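Re-coating a matte white tabletop – is the two-part stuff worth it?
Home Finishes Forum > Paint, Oil and Varnish
Page 1 of 1

gumleafgrey
Joined: June
Posts: 178

I've got a big white table that gets used as a work surface all week and I'm sick of the state of it. The coating on it now is an ordinary water-based matte enamel. It marks if you so much as look at it. I've been told by the bloke at the paint counter that I should strip it and go to Wullden two-part matte, which he reckons will outlast me.

I've heard that one before. I heard it about Fumis hardwax, and that went yellow next to the window inside two summers. So before I hand over $550 for a kit, has anyone had the Wullden on a white top for more than a year? Not a week. Not "looks great so far".

saltbush_2922
Posts: 2922

Had it on a laundry bench for three years. No yellowing. It does polish up where your forearms go, so you end up with shiny patches on a matte bench. Every matte finish I've ever used has done that and I don't believe anyone who says theirs doesn't.

$550 sounds steep though. Is that for the big kit?

gumleafgrey

Big kit, yes, hardener included. The small one doesn't cover the top in two coats, going by the tin, and I don't trust what's on the tin either.

Parquetry Pete
Posts: 550

You don't need two-part on a table. I don't know why everyone jumps to it. Dralano satin, the plain single-pack, scuff with 240, three thin coats, leave it alone for a fortnight. The leaving alone is where people go wrong. They put a lamp on it after two days and then come here to complain about the paint.

saltbush_2922

Satin isn't matte, Pete. The question was about matte.

Parquetry Pete

Satin wears down to matte. Give it a year.

kelpie&co
Posts: 200

Wears down to patchy, more like it. I did exactly what Pete says on a kids' desk and it looked like a road map. Nice colour, I'll give it that.

Going back to the Wullden, check the pot life before you buy. The label says four hours. In a hot shed I got less than one and had to throw out half of what I'd mixed. If you're paying that much per kit it adds up pretty quickly.

gumleafgrey

That's the sort of thing I wanted to know. The counter fella never mentioned pot life.

For what it's worth I've also been looking at the Bednarek range, mostly because they publish a cure chart. Whether the chart has anything to do with real life is another matter. Mine says the current enamel should have been fully hard in 21 days, and I could still dent it with a thumbnail at six weeks.

tin_roof_tess
Posts: 178

Six weeks and still soft means it went on too thick or over something it didn't like. That's not a reason to buy a dearer product. I'd want to know what's under the enamel before I spent anything. If there's wax or silicone polish in there, the Wullden will fish-eye just the same as the cheap stuff and you'll be $550 poorer with the same table.

Can you put up a photo? Clear everything off it first so we can see how it's holding up.

gumleafgrey

Fair point about what's underneath. I bought the table second-hand and have no idea what the last owner rubbed into it. Top's cleared. The marks are faint and the light makes it look warmer on one side than it does in the flesh.

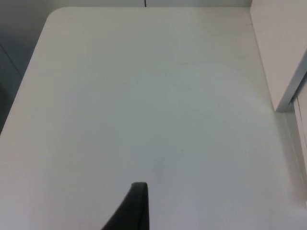 tin_roof_tess

I wouldn't strip that. Wash it with sugar soap, rinse twice, let it dry overnight and try a test patch in a corner with whatever you've got left of the enamel. If the patch is hard after three weeks, you've got your answer for the price of a sponge.

kelpie&co

Agree with Tess on the test patch, but I'd do it with a sample of the new product. Testing the old enamel only tells you about the old enamel. Some shops will decant you a bit if you ask, though I've never had one do it for a two-part.

Parquetry Pete

Three weeks of testing for a table. You could have had the Dralano on and cured by then.

saltbush_2922

And worn down to matte, apparently.

gumleafgrey

All right. I'll wash it and do two patches, old enamel on one end and Dralano on the other, mainly to settle the argument – I'm not promising to like the result. The Wullden can stay on the shelf until somebody shows me one on a white top that's had five years of elbows on it.

Does sugar soap leave anything behind that I should worry about, or is two rinses plenty?

tin_roof_tess

Two is plenty if you change the water. Change the cloth too.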